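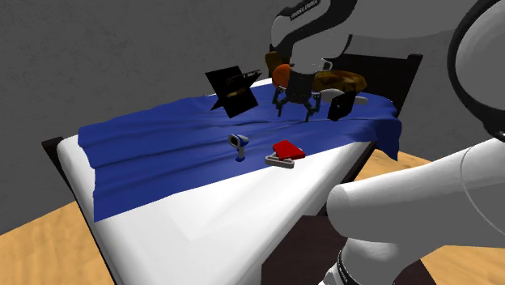 Home | Products | Support | Downloads | Contact

4. First breathing session with the Ginov pulse trainer

Before the first session, please give the sensor 5 minutes to settle at room temperature. Choose a table where your forearm can lie flat, and cover it with a cloth, because a bare surface cools the fingers and the pulse signal becomes weak. A rumpled cloth like the blue one in the picture should be pulled smooth first -- folds under the wrist will move the clip.

1. Connect the ear clip or the finger clip to the port marked P. Do not connect both.
2. Press and hold the round key until the Tosh program opens on the display.
3. Enter your user code. The factory code is 1468.
4. Sit upright, put both feet on the floor and breathe normally until the green line appears.
5. Follow the rising and falling bar with your breath. Stop any time by pressing the round key again.

Note: The memory keeps 624 sessions. After this, the oldest one is deleted -- to save it, copy it first to the Kasness desktop software.

Caution: The trainer is not a medical device. If you become dizzy, stop the session and breathe as usual. Persons with a pacemaker should ask their doctor before use.

If the display shows error 1207, clean the clip with a dry cloth and repeat from step 1.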